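Window Handle Wear Test
Student project report, Building Products course, Zitdale
March 12, 2021

Our group wanted to know how well the locking handles on casement windows hold up under daily use. We picked two handles sold for replacement windows, the Prestis and the Naylor, and fitted each one to the same test sash. One full turn open and closed counted as a cycle. The plan was 1000 cycles per handle, with a check of the play at the tip after every block.

The Naylor ran the full 1000 with no change we could measure. The Prestis got stiff early on and stopped latching at cycle 622. We took it off the sash and found the spindle screw had backed out – the plate behind it was still straight.

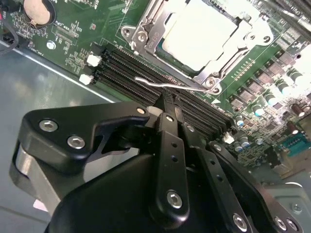

After tightening the screw we started the Prestis again from zero, and it finished the second run. We count this as a fitting problem, although the instructions give no torque for that screw. Room temperature stayed at around 23 degrees for both handles.

Only 4 weeks were available, so we did not test in the cold or with a weather seal in place. The Wosia handle arrived too late and will be tested in April on the same sash.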